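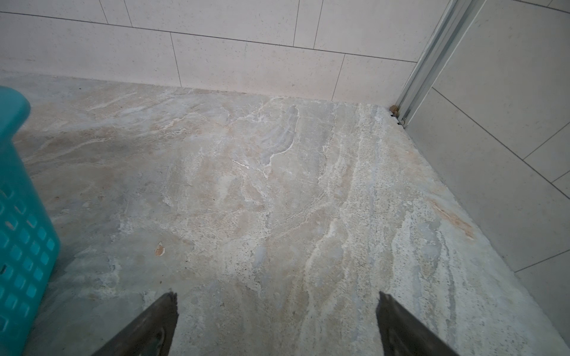
Photo: Effie Laing / Betitz

About us

Betitz is a small company which teaches robots to do household work. We started with one arm, one rented flat and the wish to make the teaching simple enough for people who never wrote a program. Today we are 20 persons, and the office is in Gourlay, in the same building as the flat.

How we teach

One of us takes the robot by the hand controls, or guides the arm directly, and does the task from start to end. The robot records each movement together with the view from its wrist. After this we do the same task again, with small changes: the laundry basket stands more to the left, the gripper comes from another side, the floor is a different one. A bathroom is a good school for this. The tiles are pale, the stone floor has veins and small marks, and in the corner by the metal track there can be a few crumbs of dirt. The robot must learn which of these things matter for the work.

In April we passed 2,846 recorded demonstrations. Of these, 527 were made by remote control from another room, with our own controller, called Honance. The others were made with the hand on the arm. We keep also the attempts which went wrong, in a separate folder, and we look at them every week.

Who we are

Kirstin Matheson founded the company and leads the teaching team. Before, she trained operators of cranes, and many of our rules for the hand controls come from her. Effie Laing is responsible for the recordings and for the pictures on this site.

Work with us

We look for people with patience and steady hands. No technical study is needed; the training with Skorkex, our practice program, takes three weeks and is paid. Please write to us through the contact form and tell us which housework you do best.

Page last changed: 2023-05-25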